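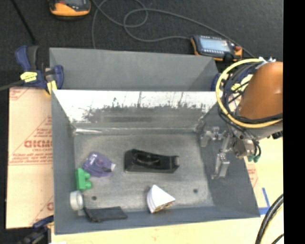 Pediatric hypertension

Pediatric hypertension is blood pressure that stays above the normal range in a child or adolescent. It is diagnosed less often than the adult form, partly because it rarely causes symptoms and partly because normal values change as a child grows.

Definition

In children younger than 13, readings are compared with those of healthy children of the same age, sex and height. A child whose pressure falls at the 50th percentile is in the middle of the reference group. Readings at or above the 95th percentile on 3 separate visits are generally classed as hypertension. Fixed cutoffs similar to those for adults are used from age 13 onward.

Measurement

The child should sit quietly for several minutes with the back supported, both feet on the floor and the right arm at heart level. Cuff size is a common source of error – a cuff that is too small gives a falsely high reading. High values from an automatic device are normally repeated by listening with a stethoscope. Monitoring over a full day and night can identify white coat hypertension, in which pressure is raised only in the clinic.

Causes

Primary hypertension has no single identifiable cause. It is linked to excess body weight, a family history of high blood pressure and a diet high in salt. Secondary hypertension results from another condition, most often kidney disease, and is more likely in young children. Other causes include narrowing of the aorta, hormone disorders and certain medicines, among them steroids and some decongestants.

Evaluation

Routine tests include urinalysis, blood chemistry and a lipid panel. Ultrasound of the kidneys is added in younger children or when urine or kidney function tests are abnormal. An echocardiogram is used to check for thickening of the left ventricle, usually when drug treatment is being considered.

Treatment

Changes in diet and physical activity are the first step in most cases without symptoms. Medicines are used when pressure remains high, when the heart or kidneys are affected, or when the child also has diabetes or chronic kidney disease. Common choices are ACE inhibitors, calcium channel blockers and thiazide diuretics. ACE inhibitors are avoided in pregnancy.

See also: Blood pressure; Chronic kidney disease; Coarctation of the aorta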